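The Little Gray Drawers

August 18, 2021 | by the author of Stolum Street Notes

5 min read

I have been meaning to write about the little gray chest of drawers since May, when it came home with me from the secondhand place on Wolgate, and every time I sat down to do it I ended up writing about tomatoes or the neighbor's fence instead. So today it gets its turn, all to itself, and I apologize in advance to those of you who come here for the tomatoes.

You may remember that I swore off buying furniture last winter. I meant it, too! But I had gone into Wolgate for picture hooks, and there it was at the back beside a stack of dining chairs, low and plain and gray, with no handles at all on the front. I walked past it twice. Then I went and had a coffee, and then I came back and paid for it, and a very patient young man helped me get it into the car with the passenger seat pushed as far forward as it would go.

What I liked was how quiet it looked. The top is a soft beige, somewhere between putty and milky tea, and the rest is gray, and on the speckled floor it settles in as though the two had been picked out together. They weren't, of course. The floor came with the place and I spent my first year here wanting to cover it with a rug. Now I sweep it and feel quite fond of it.

The top drawer has some small pale scuffs on the front. I tried a damp cloth, then a drop of dish soap, then one of those white sponges that are supposed to take off anything, and the scuffs are all still there. A friend suggested a gray furniture marker, and I bought one, and it is in a jar with the pens, and I expect it will stay there. I've gotten used to the marks. My own front isn't what it was either.
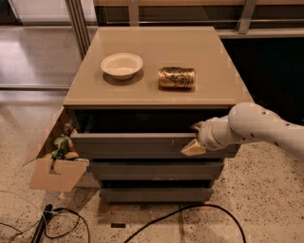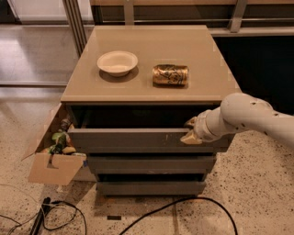
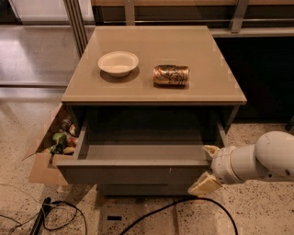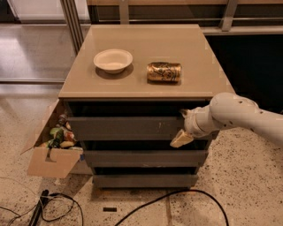 A small white bowl, a gold can on its side, and the top drawer open.

What goes on top

I am a person who puts things down. Give me a flat surface at hip height and by evening it will have mail on it, and a scarf, and half a packet of seeds, and a library book I was sure I had returned. So I made a rule for this one, and the rule is 2 things. I can swap them as often as I please, but if a third thing goes down, something else has to be picked up and carried off to where it lives.

The white bowl nearly always gets to stay. It's shallow with a nice wide rim, and it's the kind of bowl that is too small for soup and too flat for cereal, so it had been sulking in the kitchen cupboard for years. Out in the open it looks lovely. Some evenings my keys go in it, and in the summer it has held a few cherries (they don't last long enough to be called a display).

The second spot is where my rule gets tested. Cans are my great weakness. I'll carry one in from the kitchen, finish it, set it down, and there it stays until I'm on my way to the recycling for some other reason. I do like a gold one, I'll admit. It catches the light and cheers up all that gray, and for a day or so I can persuade myself it's a decoration.

What goes inside

Very little so far! My plan for the top drawer is table linens, the middle one is for candles and matches and the good string, and the bottom one is for wrapping paper, if I can bring myself to fold it. I did all this on paper one rainy afternoon with a cup of Jiang tea, and it made a handsome diagram.

In practice I keep opening the top drawer, admiring the space, and closing it again. It's a long time since I had a drawer with nothing waiting in it. I measured it for liners and wrote the numbers on an envelope, and then I recycled the envelope, so that job is back at the beginning. If any of you have cut your own liners from leftover wallpaper, do tell me whether they curl at the corners. I have most of a roll left from the hallway and I'd love to use it up.

Recent posts

The Grarulus catalog and why I read it in the bath
Tomatoes, again
Sixteen jars and only nine lids
A fence, a neighbor and a pot of green paint
What I did with the hallway wallpaper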